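Nähen am Übungspad, Tipps für den Arbeitstisch zu Hause

Stand Oktober, wird ergänzt wenn mir was einfällt. Reihenfolge durcheinander, sorry. Wer Knoten von Grund auf lernen will, braucht einen Kurs oder jemanden, der danebensitzt. Hier nur das Drumherum: Pad, Licht, Nadel, Faden, Aufräumen. Und alles nur fürs Pad, nichts davon ist für echte Haut gedacht.

Der Platz

Küchentisch geht. Schreibtisch geht besser, weil keiner Brot drauf schneidet. Ich hab ein Brett, da kommt alles drauf, und wenn Besuch kommt wandert das Brett komplett ins Regal. Mit Rand, sonst rollt die Nadel runter. Ein altes Backblech tut es auch, aber dann ein Tuch rein, Metall auf Metall macht einen wahnsinnig und die Nadelspitze mag es auch nicht.

Antirutschmatte unters Pad. Die billige aus der Schublade mit dem Besteck reicht, zurechtschneiden. Ohne Matte schiebt man das Pad beim Durchstechen vor sich her und gewöhnt sich an, mit der anderen Hand dagegenzuhalten. Kriegt man nachher schwer wieder weg. Wer gar nicht auf Matten steht: Schraubzwinge, ein Stück Holz quer über die Kante vom Pad, nicht zu fest. Sonst wölbt es sich und die Schnitte klaffen alle auf.

Höhe vom Tisch: Ellbogen locker, Schultern unten. Klingt nach Rückenschule, aber nach einer halben Stunde merkt man es. Küchenarbeitsplatte ist im Stehen besser als der Tisch im Sitzen, finde ich. Saranya Varghese, mit der ich mir das Material teile, sieht das genau andersrum und sitzt auf einem Klavierhocker. Ausprobieren.

Licht

Eine Lampe, hell, auf die Mitte. Deckenlicht allein macht Schatten von den eigenen Händen, genau da wo man hinsehen will. Schwenkarm, von schräg vorne, bei Rechtshändern eher von links. Und nicht zu nah ran, helle Pads blenden, dann sieht man die Schnittränder nicht mehr, nur noch weiß.

Ich hab die Klemmlampe von Omine, nichts besonderes, der Arm hält. Bei den dünnen Armen sinkt der Kopf langsam ab und man merkt es erst, wenn alles im Dunkeln liegt. Trick: Schraube am Gelenk nachziehen bevor man anfängt, nicht mittendrin mit der Nadel in der Hand.

Zu den Ecken hin wird es halt dunkel. Macht nichts. Pad drehen statt Lampe drehen, geht schneller.

Das Pad einteilen

Wichtigster Punkt eigentlich und den machen die meisten falsch. Fängt man einfach in der Mitte an, ist das Pad nach zwei Abenden hin. Lieber vorher überlegen, wo was hinkommt. Kurze Schnitte an den Rand, zum Aufwärmen. Der lange bleibt für später. Und nicht alle in eine Richtung! Waagrecht nähen kann man bald, senkrecht ist was ganz anderes, da steht das Handgelenk plötzlich blöd.

Fertige Nähte ruhig drin lassen, so lang Platz ist. Man sieht dann die alten neben den neuen und merkt, ob die Abstände gleichmäßiger werden. Rausschneiden kann man immer noch.

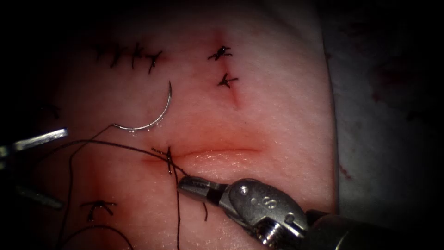
Zwischen den Schnitten genug Rand lassen, ein Daumen breit mindestens. Zu eng und die Einstiche vom einen reißen in den anderen aus. Wenn man selber schneidet: neue Klinge, ein Zug, nicht sägen. Ausgefranste Ränder legen sich nie sauber aneinander und dann denkt man, es liegt am Knoten. Schnittstrich vorher mit Bleistift dünn anzeichnen, Kugelschreiber schmiert und geht in den Faden.

Nicht ganz durchschneiden. Die meisten Pads haben Schichten, die unterste soll zu bleiben, sonst liegt beim Nähen der Tisch offen drunter und man sticht in die Matte.

Faden

Dunkler Faden auf hellem Pad. Zum Üben immer. Weiß auf weiß ist was für Leute mit zu viel Zeit, man sieht weder ob der Knoten flach liegt noch wo die Enden hin sind.

Fadenlänge: kürzer als man meint. Ist er zu lang, wischt er über den ganzen Tisch und hängt sich an allem auf, am liebsten an den Enden von den alten Knoten. Die stehen ja ab wie kleine Borsten. Wenns hängt, nicht ziehen, sondern zurück und drumherum. Ziehen macht die alte Naht auf und den Faden rau.

Enden nicht zu knapp abschneiden. Beide gleich lang, kurz, aber so dass man sie noch mit der Pinzette fassen kann. Wer direkt am Knoten schneidet, erwischt ihn irgendwann mit.

Faden auf der Spule gibt Locken. Vor dem Nähen einmal sachte zwischen den Fingern langziehen, dann ist Ruhe. Nicht ruckartig.

Abgelaufenes Material ist zum Üben völlig ok. Naidu verkauft Restposten als gemischte Tüte, da ist alles mögliche drin, manches zu dick, aber fürs Pad egal. Dicke Fäden zuerst verbrauchen, wenn man noch unsicher ist, da sieht man mehr. Die dünnen aufheben.

Nadel

Gebogene Nadel, also auch im Bogen führen. Steht überall, macht man trotzdem falsch. Handgelenk drehen, nicht schieben. Schiebt man, verbiegt sie sich und kommt irgendwo raus.

Senkrecht einstechen. Auf beiden Seiten vom Schnitt gleich weit weg vom Rand und gleich tief. Wenn eine Seite höher steht als die andere, lag es fast immer an der Tiefe. Stich raus, nochmal.

Mit dem Nadelhalter nicht an der Spitze fassen. Und auch nicht ganz hinten wo der Faden dran ist, da ist sie am weichsten. Irgendwo hinter der Mitte.

Ablegen: immer am gleichen Platz! Ich wiederhole: immer am gleichen Platz. Beim Knoten darf sie mal kurz auf dem Pad liegen, da sieht man sie, aber danach gehört sie in den Halter oder auf den Magneten. Magnetleiste aus der Küche, das kurze Stück das beim Kürzen übrig war, perfekt. Nähkästchenmagnet geht auch.

Nadeln zählen vorher und nachher. Barfuß suchen ist keine Methode. Falls doch eine weg ist: Zimmer dunkel machen, Taschenlampe flach über den Boden halten, dann blitzt sie. Oder Magnet in eine dünne Socke und damit über den Teppich.

Knoten

Nur kurz, weil das Thema kein Ende hat.

Zuziehen bis die Ränder sich berühren, Schluss. Wer weiterzieht kriegt einen Wulst, und in weichen Pads schneidet der Faden richtig ein. Kanten dürfen sich ein kleines bisschen nach oben stellen, nach innen rollen sollen sie nicht.

Knoten auf eine Seite legen, nicht mitten auf den Schnitt. Und zwar immer auf dieselbe, sieht ordentlicher aus und man erwischt beim nächsten Stich nichts.

Bei langen Schnitten nicht am Ende anfangen. Erst einen Stich in die Mitte, dann die Hälften wieder halbieren. Von rechts nach links durchnähen geht auch, aber dann ist am Schluss gern auf einer Seite zu viel übrig und es gibt einen Zipfel. Kenn ich vom Reißverschluss einnähen, gleiches Elend.

Zweite Lage gegengleich, sonst rutscht er. Wenn er rutscht: Richtung prüfen, nicht fester ziehen.

Wie lange

90 Minuten am Stück war mein längstes und das letzte Drittel war für die Tonne. Lieber kurz und öfter. Ich stell den Küchenwecker auf 16 Minuten, warum 16 weiß ich nicht mehr, hat sich so ergeben. Dann aufstehen, Hände ausschütteln, Tee (nicht auf dem Brett abstellen).

Abends um zehn mit müden Augen lass ich es inzwischen. Wird nur Murks und man übt den Murks ein.

Pflege

Nach dem Üben Fadenreste abzupfen, mit der Pinzette. Oder Kreppband drauf und abziehen, nimmt die ganz kurzen mit. Fusselrolle klebt zu stark, hat mir beim ersten Pad die Oberfläche angehoben.

Silikonpads: lauwarmes Wasser, ein Tropfen Spüli, abtupfen, an der Luft trocknen. Nicht auf die Heizung. Wenns klebrig wird, ein Hauch Babypuder oder Speisestärke, mit dem Pinsel, Überschuss abklopfen. Bei anderem Material erst an einer Ecke testen oder in den Beipackzettel schauen. Manche vertragen gar kein Wasser.

Flach lagern, nichts draufstellen. Gefrierbeutel mit Zip, Luft raus. Zwei Pads nie direkt aufeinander, die pappen zusammen und färben ab, Backpapier dazwischen. Sonne vermeiden, wird sonst bröselig.

Die Boxen von Humum haben genau die richtige Größe, kosten bei uns im Laden in der Teltside 29 Euro im 2er Set, find ich happig. Eine flache Brotdose mit Deckel tut das gleiche. Beschriften nicht vergessen, sonst landet irgendwann Käse drin.

Wenn ein Pad voll ist: umdrehen und schauen, ob die Rückseite taugt. Bei manchen ist da ein Netz drin, dann eher nicht. Sonst in Streifen schneiden, die Streifen sind super zum Üben von einzelnen Knoten unterwegs. Zugfahrt geht, Klemmbrett und Wäscheklammern. Mit Nadel im Zug bitte nicht, nur Faden.

Entsorgen

Nadeln und Klingen nie lose in den Müll. Leere Waschmittelflasche aus hartem Plastik, Schlitz in den Deckel, Klebeband drum wenn voll, draufschreiben was drin ist. Marmeladenglas geht zur Not, kann halt brechen. Außer Reichweite von Kindern und Katze, die Katze ist wegen dem Faden das größere Problem. Fäden wirklich alle aufsammeln, auch die kurzen.

Pad selber in den Restmüll. Pinzette und Nadelhalter abwischen, ein Tröpfchen Nähmaschinenöl ins Gelenk, auf und zu, wieder abwischen. Offen lagern, nicht eingerastet, sonst leiert die Feder aus.

Noch offen: Pads selber gießen. Hab zwei Versuche hinter mir, einer zu hart, einer wurde gar nicht fest. Schreib ich auf wenns klappt.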